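Kitchen Equipment Notes
27/11/2025

Control board change on the Brollar four-slot toaster

Units of the Brollar four-slot toaster shipped from the Salinas warehouse now carry a revised control board. The outer case, the slot width and the cord are the same as before. The only way to tell the two versions apart without opening the base is the letter after the serial number on the rating plate. Older units have no letter. Revised units have a C.

The earlier board ran all four slots from a single timer. With two slices loaded on one side, the elements on the other side were powered as well, and the browning level was set for a full load. A half load came out darker than the dial setting suggested. Readers who wrote to us on this point were mostly using level 4 and getting what they would call level 5.

The revised board has two timers, one per pair of slots. Each lever starts its own pair. The browning dial is still shared, so both pairs run at the same setting, but they can be started at different times and an unused pair stays off. The dial has 7 positions on both versions. The spacing between positions has changed, and anyone replacing an older unit should start one step lower and adjust from there.

Frozen bread is handled differently too. On the older unit the Frozen button added a fixed period to the cycle at any setting. It now adds a share of the selected time, so light settings get a short extension and dark settings a longer one. The button has to be pressed after the lever goes down. Pressing it first does nothing, and the manual packed with the first batch has this in the wrong order. A corrected page is included from December.

The Cidudex repair desk reports 2,274 service tickets on the older version over the life of the product. The largest group concerned the lever failing to latch. The latch is held by a small electromagnet, and crumbs on the contact plate will keep it from seating. Unplug the toaster, let it cool fully, remove the tray and brush the plate with a dry pastry brush. Do not use compressed air, which pushes crumbs up into the element guides. If the lever still does not hold after cleaning, the magnet needs to be replaced. The part is common to both versions.

The boards themselves are not interchangeable. The revised board has an extra connector for the second timer, and the older wiring harness has no matching plug. Cidudex will not fit a revised board to an older case.

The crumb tray from the older model fits the new one. The Jandside bun rack also fits, but its feet sit close to the levers, and the right lever can catch on the rack if it is put on backward. The flat edge goes toward the dial.

Remaining stock of the older version is 400 units, to be sold at a reduced price with the standard warranty. Spare trays, magnets and dials will be kept for 9 years after the last unit is sold. Orders for parts should give the full serial number, including the letter if there is one.

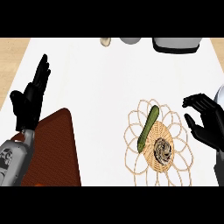
Simulated tabletop with two robot arms.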